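# A felt mat and brush rack from Jengate, after one autumn of use

*Review by a weekend beginner*

I started calligraphy in November, with a pencil case of cheap brushes and old newspapers under the paper. The newspapers were a mistake. The ink went through, the paper slid away from my hand, and my table has now a gray cloud in one corner that I explain to guests. So I decided to buy proper things, and I chose the writing set in the Jengate catalog: one felt mat with printed squares and one wooden rack for hanging brushes. The mat cost 39 dollars and the rack 59. Brushes are not included, and also no ink, which is written on the page in quite small letters.

I bring the set to our Thursday evening class at the Zusness community center, so it is used by more people than me. I think this is good for a review, because I am careful with my things and a class is not always careful.

## The mat

The first thing you notice is that the felt stays where you put it. On my smooth table at home I can press the brush with full weight and the mat does not travel. It is thick enough that the paper feels a little soft under the brush. In the beginning I did not like this softness. My lines became fat, and I had to learn to hold the brush more upright. After three or four evenings I stopped to notice it.

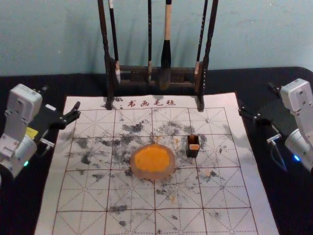 The grid was my main reason to buy this model and not the plain one. Each square has dashed lines through the center and through the corners, the same as in the practice books for children, so you can see where the middle of a character should fall. With thin paper the lines show through well enough. With heavier paper, such as the one we use for color, I cannot see them at all, and then the grid is only decoration. The title at the top, 书画毛毡, means felt for calligraphy and painting, and our mat has been used for both, as you can read from the gray and black spots over the center and the few faint orange ones between them. The stains gather where the hand works most, and toward the edges the felt is cleaner.

About washing I must be honest. The leaflet says cold water and mild soap, no machine. I followed this, and I let the mat dry flat for two days. Fresh ink became lighter. Old ink did not change. If you want a mat that stays white, this one is not for you, and I doubt that any white felt is. Jengate sells also a dark gray version for the same price. It has no grid, so I did not consider it, but for someone who paints only, I would recommend to look at it.

One more small complaint: the mat arrived folded and not rolled. The fold line needed more than a week under books before it became flat, and during this week my horizontal strokes had a little jump in the middle. I wrote to the shop and they answered politely that rolled shipping costs extra. This should be offered at the order page.

## The rack

The rack is two tall posts with crossbars low down between them, and it stands on its own feet. The assembly took me 13 minutes with the small key from the box. The instructions are only drawings, but the drawings are clear. The wood is dark and smooth, and I found no splinters, only a drop of dried glue at one joint, which I removed with my nail.

What I like most is that the rack can stand directly on the felt. In class we put it at the back of the mat, and so it does not scratch the table and it needs no extra place. It also presses the back edge of the felt down. What I like less is that the paper must then stop before the crossbars. For single characters this is no problem. For a long vertical sheet I put the rack away to the side.
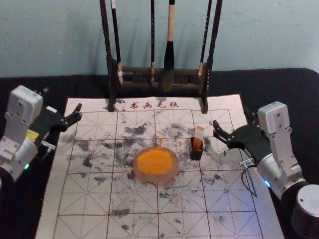 *Rack on the back edge of the felt, with four brushes hanging from it, the thick one right of center.*

Thin brushes and thick brushes can hang together, if you leave some distance between them. My thick brush has a big black head and it hangs lower than the others, down in front of the crossbar. When I hang it after washing, I put a folded paper towel below it, because the drops fall on the mat otherwise. A rack a little taller would solve this. The thin brushes give no trouble.

The weight is fine. I tried also to hang only the thick brush on one end, to see if the rack would lean, and it stood still. I would not hang something heavier than a brush from it.

## Compared with the other ones I tried

Before this I borrowed a Tosh mat from the class cupboard for two weeks. It is thinner and costs less, and it rolls up easily for a bag. But on a slippery table it moves, and its grid is printed so strong that I was looking at the lines more than at my brush. For traveling I would still take the Tosh.

I tried also the Nena rack, the round one that turns. It looks pretty and holds more brushes, but each time I take one brush the others swing and touch each other. With wet ink this is not a good idea.

## Would I buy it again?

The mat yes, with the wish that they roll it. The rack also yes, but if your thickest brush is long, measure it first, from the loop to the tip, and ask the shop for the height between the top and the crossbars. I did not find this number on the product page.

I counted in my notebook 353 practice sheets on this felt until now, and the surface has no holes and only a little fluff near the front edge, where my sleeve rubs. The printed red lines have not come off on the paper, also not when the paper was very wet.

Mat: 4 of 5. Rack: 4 of 5. Packaging: 2 of 5.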